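When a Robot Squeezes Too Hard

Picking up a cup is easy for you. For a robot it is hard work, and sometimes it goes wrong.

At the Sillenach workshop, a robot had the job of standing fallen cups back up. It has two jaws that close like a pair of tongs. One day in December it closed them on a paper cup and kept on closing. The cup folded flat. The robot did not stop until a person pressed the red button.

What happened? The robot has a sensor that feels how hard it is pushing. A wire to that sensor had come loose, so the robot got the same message over and over: "I am not touching anything yet." It did what it was told to do, and it kept squeezing.

Cups are tricky in other ways too. A paper cup bends. A smooth, shiny cup can slip. A see-through cup is hard for a robot's camera to find, and a cup lying on its side can roll when a jaw bumps it. 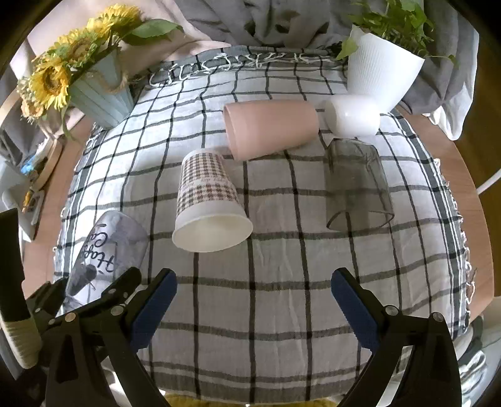 A reader named Frimpong wrote to ask why the robot could not just look at the cup and see that it was being crushed. It could, if someone had written a program for that. This robot used its camera only to find the cup. After that it went by feel.

The workshop fixed the wire and added a new rule. If the jaws close for too long and the sensor still feels nothing, the robot must stop and wait for help. It then did 300 practice grabs, and 11 cups slipped. None were crushed.

If you ever visit a place with robots, keep your fingers away from the jaws, even when they are still. A robot that looks switched off may only be waiting.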